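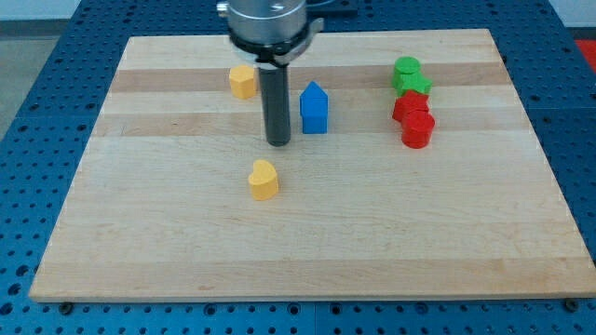
Mitiku Workneh wrote in after our June open day to ask how we get visitors pushing blocks with the arm so quickly, and whether the same thing would work in a school gym with a much shorter setup time. Yes, it would! I've been meaning to write this up anyway, so here goes, in the order we do it at Dinari.

Start with the board. Fix it to the table before you power up the arm, and give it a good shove with both hands. If it moves at all, tighten everything and shove again. We use colored wooden blocks in lots of shapes (hearts, stars, cylinders, a little house) and people get attached to them fast, so expect requests.

Next, the finger. For a pushing demo you want a plain rod with a rounded tip, clamped pointing straight down. Lower it slowly until it's 2 mm off the wood, then save that height as your floor. Check it at all four corners of the board as well as in the middle! We skipped the corners at our Pinitz visit and spent the first part of the morning re-leveling while a line of very patient parents looked on.

Now set the speed limit. Ours is 210 mm per second for staff and half that for guests. It sounds slow on paper, but with your own hand on the joystick it feels plenty lively.

Then let people drive:

Mark the standing line on the floor with tape and keep the stop button with the host.
Give the first task out loud: "Push the yellow heart over to the blue house."
Let them miss. A round block rolls off the line or a star spins in place, and that's where the good questions start.
After two minutes, swap drivers.

Once everyone has had a turn, run the same task with the arm working by itself. I love this bit. People who have just fought with a cylinder lean right in to see how the program handles it, and they notice things (where it touches the block, how it backs off and comes around the other side) that they'd never have caught if we had shown it first.

For a gym, bring your own table and a long extension cord, and ask about the lighting ahead of time. The Chala group had low sun coming through the windows and had to hang a bedsheet. Spare blocks are worth packing too, because small ones do end up in pockets.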